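Skuris Opens Second Round of Small Business Marketing Contest

2025-11-11

Skuris, the marketing agency based in Arkilbridge, has opened entries for the second round of its contest for small firms, with a bigger media budget and a longer entry period than last time.

The winner will receive a full campaign planned and produced by the agency, along with ad space in local print, on radio and on regional websites. Firms with fewer than 70 employees can enter. They must have been trading for at least two years and must sell a product or service under their own name.

The first round drew 1,385 entries, most of them from retail, food service and home goods. Skuris said it had planned for 400 and had to bring in extra readers to get through them all.
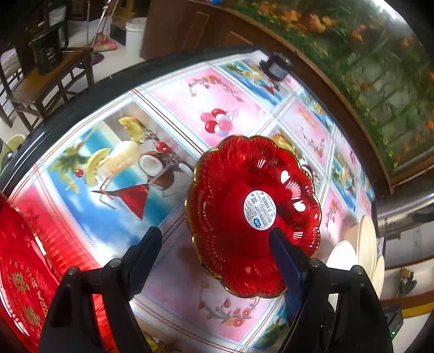

Promotion for the new round starts this week. The agency is putting most of its spending into email and short online video, with a smaller share going to direct mail. Postcards will go out to past entrants first, then to businesses on a mailing list supplied by Hukusard, the printing company that is sponsoring the contest for the second time. Each card carries its own code so the agency can tell which mailings lead to a completed form.

The entry form itself has been cut down. Last time it ran to six pages and many people left it half done - the agency's records show that the budget section was where most of them stopped. That section has been removed and will only be sent to firms that make the shortlist.

Entrants are now asked for a short account of the business, a statement of what they want a campaign to do, and one sample of past advertising. A flyer, a web page or a shop sign will all be accepted. Firms that have never advertised can say so and skip the sample.

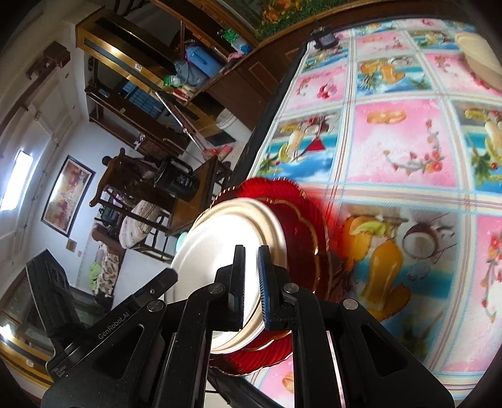

Research company Stetsiuk will run a survey alongside the contest, asking 200 of the entrants how they currently divide their spending between print, search and social media. The results will be published separately and no firm will be named in them. Taking part has no effect on judging.

Entries close at the end of February. A shortlist will be posted on the contest page, and shortlisted firms will be invited to present in person at the Skuris office in Arkilbridge or by video call. There is no entry fee. Firms that entered the first round may enter again, but they will need to fill out the new form.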